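Sunday, open day. Doors at one, first visitors well before that, reading the sign that says one.

Sylvie on the door, Emmanuel on the cell, me on talking. Emanuel (Radu, not Ogola, and yes, the visitors enjoyed that too) wandered between us with the spare coffee. The demo was the parts tray: motors, the red board, harnesses, all of it to be sorted out to the bins on either side. Same task as the Kimaro visit in December, new liner in the tray. 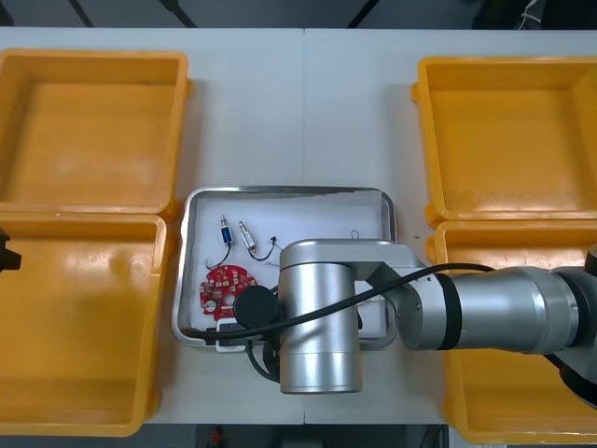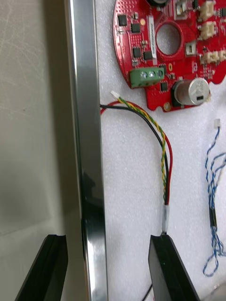
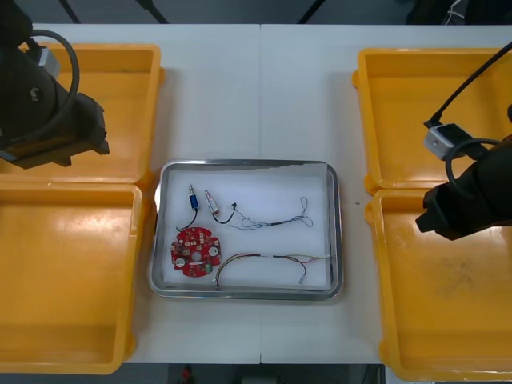
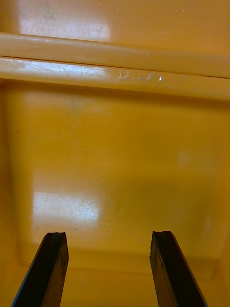

Demo cell, tray work. First and third are the table view, second and fourth are the wrist views (board and wires, then bin).

Notes while I still remember them.

**Numbers.** Sylvie's clicker says 136 through the door. The clicker was also in the hands of a small boy for a while, so I'd take that as an upper bound. We ran 24 demo cycles over the afternoon and Emmanuel stepped in on 13 of them. I told people this was "supervised operation." A retired machinist asked me what the unsupervised kind looked like, and I said we'd be happy to see him again next year.

**Wires.** Still the whole problem. The board is a nice stiff thing with an edge you can plan for. A harness has a different shape every time you set it down, and the planner takes this personally. Three of the stops were the planner picking a grasp on a loop and then changing its mind over the tray, which from the visitor side looks like deep thought. One woman whispered to her husband to let it concentrate.

**Bins.** The glossy plastic was a bad choice and it was my choice. Under the overheads the wrist camera gets big pale patches of glare on the bin surface, and Nadus (our detector, for anyone reading this who joined after the summer) reported a part in a bin with nothing in it. Twice, with high confidence. Huguette suggested sanding one. Diane suggested buying matte ones like normal people. They are sisters and this went on through most of the second hour. I have a scrap bin and some 240 grit on the bench for tomorrow, so for now Huguette is ahead.

**Exposure.** Locking it helped for the board view and made the bin view worse. Try a separate setting per camera. Emmanuel says this is a ten-minute change. Writing that down so we can look at it later.

**The talk.** Too long. I had a slide on calibration and lost the back row on it. Nobody needs the calibration slide, it can go. What did hold people was the wrist feed on the big monitor. They'd look at the arm, look at the screen, look at the arm. Next time put the monitor beside the cell so they aren't turning their heads like a tennis crowd.

**Questions I was asked most:**

- Does it have a name? (No. By four o'clock Sylvie had started answering "Prundo," which is the name of the log server. I expect this to stick.)
- How much does it cost? I said the budget for spare fingertips and cables this year was 2,000, which was true and didn't answer the question.
- Can it do laundry?
- Is it slow on purpose? Yes, speed limit for the open day. I was very glad to have a speed limit to point at.

**Visitor from Junedus.** Came late, stood by the rail for two full cycles, took notes, asked good things about cable routing at the wrist. Wanted to know how often we snag the external cable during a reach. I said rarely. Emmanuel, behind me, coughed. We should measure it before they come back, and I've promised an email with a figure in it by the end of the week.

To do:

- [ ] sand the scrap bin, re-run the empty-bin check (me)
- [ ] price matte bins anyway (Diane, who has already done it)
- [ ] per-camera exposure, "ten minutes" (Emmanuel)
- [ ] count cable snags from the logs, then decide how to phrase it
- [ ] find the clicker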